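Trovdale school kitchens to wash dishes again from August

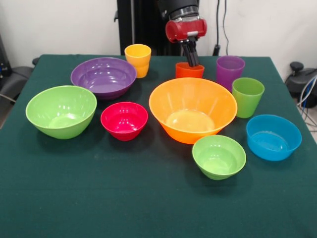 By Vasilis Hoxha
May 17, 2014
14 comments | Share 31

The schools of Trovdale will stop using throwaway plates and cups when the new school year starts in August. The town council approved the change on Thursday evening, after a discussion that lasted longer than was planned.

Six schools are included in the decision. Together they serve lunch to 1301 children on a normal day. Until now only the school on Shehu Street has kept its own dishwasher, and the other kitchens have used paper plates since the old machines were taken out.

The council will buy plastic bowls and cups which can be washed many times. The contract for the new dishwashers was given to Andier, a company from the next valley, and the work in the kitchens must be finished before the end of the summer holiday.

"The children are able to carry a bowl back to the counter. We did it when I was in school and it was not a problem," said Vasilis Ristić, who is responsible for school meals in the town.

Not everybody at the meeting was satisfied. Kitchen workers asked who will do the washing on the days when one of them is sick, and they said that 25 minutes between the first and the second lunch is too short. The council promised one more worker for each of the two largest schools. For the smaller schools there is no decision yet.

Parents will not pay more for lunch this year. The price for next year will be discussed in the budget meeting.

The paper plates which are still in storage will be given to the summer camp at Deltau. Parents who have questions can write to the school office until the end of this month.

14 comments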